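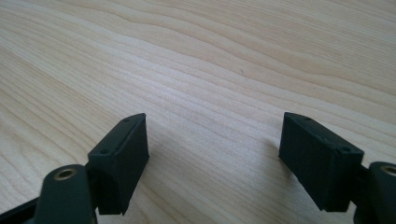

**Wuvholm Arts Centre | Live Comedy and Spoken Word Team**

The Fludel is a cue light for stand-up comedy. It consists of a lamp with three colours, a control unit for the person running the show, and a power supply for each. Honkanen, the maker, offers it to small venues as a replacement for the torch waved from the back of the room. The team used one unit on its new material nights from November and sets out its findings for other programmers and stage managers.

## Setting up

The lamp pairs with the control unit at the press of a button and remembers the pairing when both are switched off. Two running times are entered for each act: the point at which the amber light should show, and the full length of the slot. Up to 28 acts can be stored under their own names, which is more than any of our bills will require. Names have to be entered one letter at a time with a dial. For a mixed bill of ten this is slow work, and we would advise doing it before the acts arrive, as changes to the running order are easy once the names are in.

The printed guide is clear on pairing and poor on everything else. The section on copying one night's bill to the next refers to a menu that is missing from our unit. Honkanen answered our query within two days and sent a corrected page.

## In performance

The amber light is the best feature of the product. It comes up gradually over several seconds and can be seen from the microphone without drawing the eye of the front row. Newer acts in particular told us that they preferred it to a sudden flash, which several had found enough to make them lose the end of a joke. Teemu Kallio, who compered four of the nights, asked for the lamp to be placed low and slightly to the left of centre, and we have kept it there for all acts.

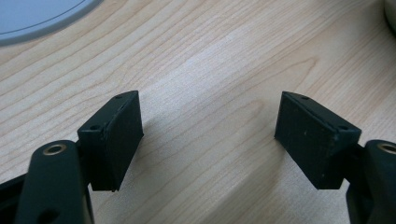

The red light is less successful. It pulses once a slot has been exceeded, and the rate of the pulse cannot be altered. In our studio, where the seats begin close to the stage, the audience noticed it on every occasion and on one night began to count along. The act concerned made good use of this, but a cue light should not become part of the set. The pulse can be turned off altogether, leaving a steady red, and we now run it in that way.

The wireless link held throughout the studio. In the main hall it failed twice when the control unit was moved behind the lighting desk. A wired connection is possible with the lead supplied, and we regard it as the safer choice in any larger room.

## Placing the control unit 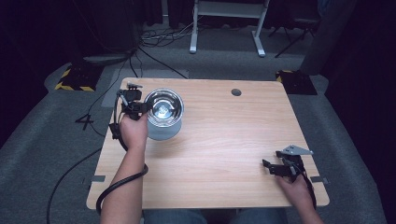 Operators should plan where the control unit will sit before the doors open. It is light enough to be pulled along by its own lead, and ours left the desk once during an interval, without damage. The lead should be taken away from the operator's hands and down behind the furniture. A table with a small round hole near its far edge, such as the pale wooden one in the photograph, is well suited to this purpose, provided that the plug is narrow enough to pass. The screen should be turned to its dimmest setting, as it otherwise lights the operator's face.

## Comparison

The team previously used the Skutulico, a simpler lamp with two colours and a hand-held switch. It has no timer, and the operator must watch a clock. It is also quicker to learn and has never lost its connection in our building. For a venue with one short bill a month, it remains adequate.

## Recommendation

Recommended for regular comedy nights in rooms of up to around 428 seats, with the wired lead used in the larger ones. The team would ask Honkanen to add an adjustable pulse and a simpler way of entering names. Staff who wish to borrow the unit should quote store number 2152 and return both power supplies with it.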